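Diltden Youth Motocross -- off-season progress report
December 14, 2020
By Maya Akl
Print this page | E-mail this page

Quick one before the holidays. Full accounts to follow from Wajid.

Riders: 256 signed up for the winter program, 188 have done their first track session. Rest are waiting on loaner bikes or a parent signature. Chasing.

Track: Yilma circuit reopened in October after the drainage work. Back straight holding up well. Whoops section still too deep for the 65cc kids -- Vidar wants it cut down before spring and I agree. Needs 2 days with the dozer, not in the current budget.

Coaching: Manon has the intermediates, Embla the beginners. Gate practice much better than last year. We are short one licenced flagger.

Bikes: 5 loaners running. The Alireck order is late again, new date promised, will beleive it when I see it.

Money: on plan except fuel. Request for the dozer hire is coming separately, please look at it early if you can.
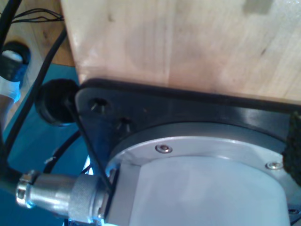 Wood block on the black mounting plate.

Next report after the Ristorell round.

Comments

V. Haugen: Dozer quote is in your inbox. Price only good till the end of the month.

trackdad: any word on loaner boots? my son is between sizes

Embla S.: Yes, two pairs came in, ask me at the gate.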